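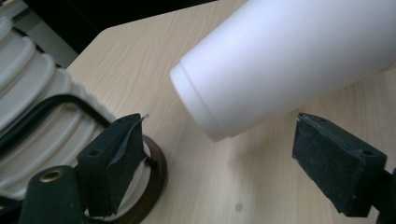

Who can add a new listing in Skivero?

Any agent with an active seat in your brokerage account. Office assistants can save a draft, but an agent has to publish it.

Section 4: Adding a Lease Listing

The steps below use a warehouse unit at Meltalgate as the sample property. Retail and office listings follow the same order with slightly different fields.

1. Sign in and open Listings > New.
2. Choose Industrial, then Lease.
3. Type the street address and press Match. If more than one parcel comes back, pick the one with the correct suite number.
4. Enter the property code. For the sample, use 459.

Note: Property codes can't be changed after the listing is published. To correct a code, archive the listing and start again.

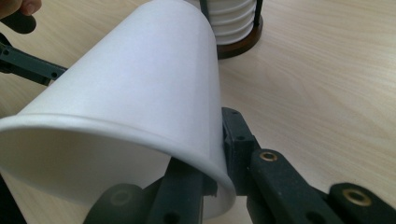 Rosário Ramalho
Updated 1/17/25

5. On the Terms tab, enter the base rent and select a rent type. Skivero does not convert between gross and triple net, so enter the figure the owner gave you.
6. Under Building, enter dock doors (2 for the sample) and clear height in feet (23 for the sample).
7. Add the owner contact. If the owner is already in your Plonari contact file, start typing the last name and select the match.

Caution: Selecting an owner from Plonari replaces any phone number you typed by hand. Check the number before you save.

8. Set the listing agent and, if there is one, the co-listing agent. The commission split must total 100 percent or the Save button stays gray.

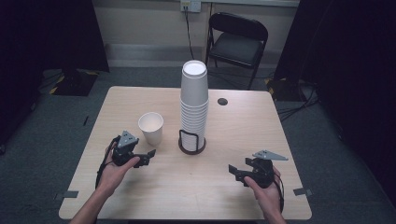
9. Press Save, then Preview. The preview shows what tenants and outside brokers see. Confidential remarks do not appear there.
10. Press Publish. The status changes from Draft to Live, usually within a few minutes.

If the status stays on Draft, open the Messages panel. Error 344 means the listing agreement is missing or has expired. Upload a signed copy under Documents and publish again. Agreements that run out in April or later will show a renewal reminder on your dashboard.

Comments on this section
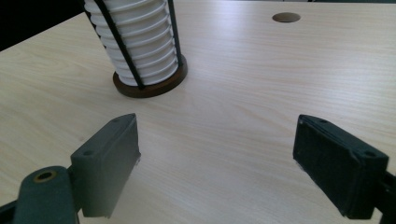 Cordeiro: Step 8 tripped me up on a co-listing with an outside brokerage. The other agent has to be added under Contacts first, otherwise the name doesn't come up in the split. Could that go in before step 8?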